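Annan Book Cart, from Pluseo

I run the shelving side of a small town library, so I push carts for a living, pretty much, and I've had the Annan for 2 years now. We bought it after the old one started pulling left so hard that Elfriede Lenz (she does our picture books) parked it in the atlases and left it there!

So what do you get? Three slanted shelves on each side, a flat top, and four big rubber casters, two of them locking. It rolls over the ridge between our lobby tile and the reading room carpet without dumping the top row, and that's really all I ever wanted from a cart.

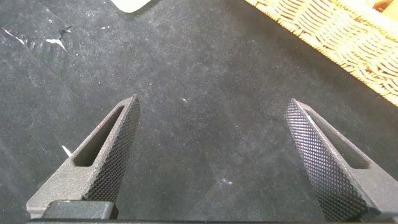
The steel is powder coated and comes in gray, green, or a sort of mustard. I went with green. The handles are wide enough for winter gloves, which sounds silly until you've emptied an outdoor book drop in March.

Putting it together took me one long lunch break. The shelf bolts want the longer hex key, so don't start with the short one like I did, and leave everything loose until all the shelves are in.

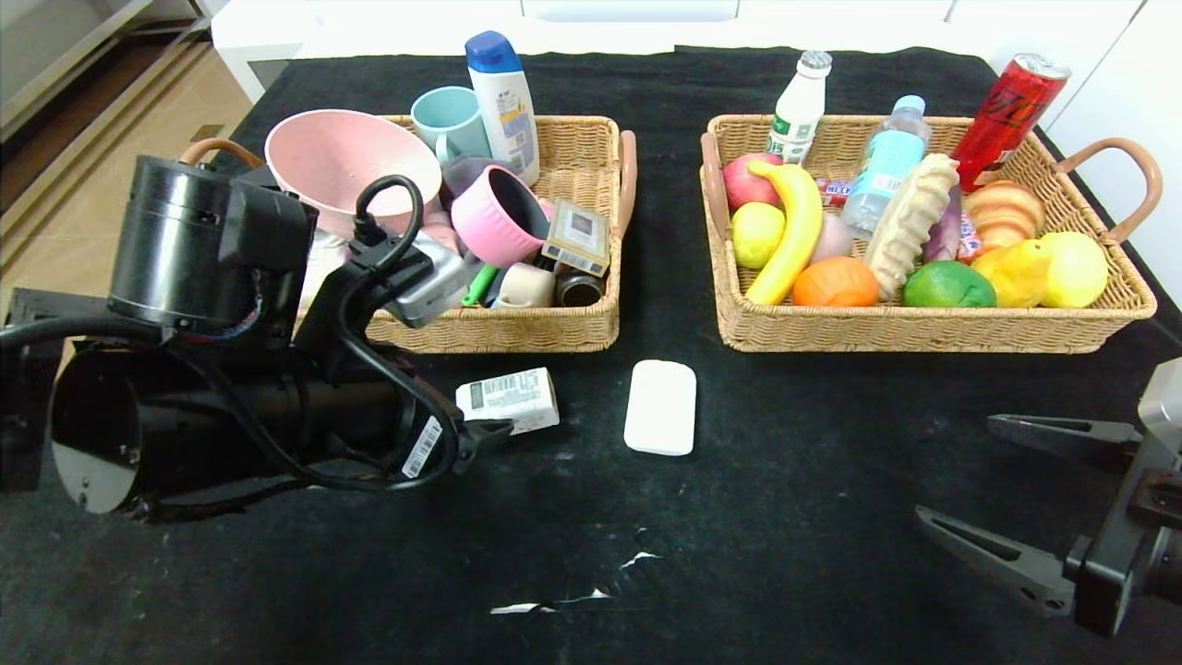
Uwe Hollmann over at the Brarkutness branch has the narrow version and swears by it for tight stacks. I tried his and found it a bit tippy with oversize art books up top, but for paperbacks it's great.

Item number: 3930 (standard), 406 (narrow)
Spare casters: sold in pairs, fit both sizes
Sold by: Kasport Library Supply
Page updated: 16 Jan 2022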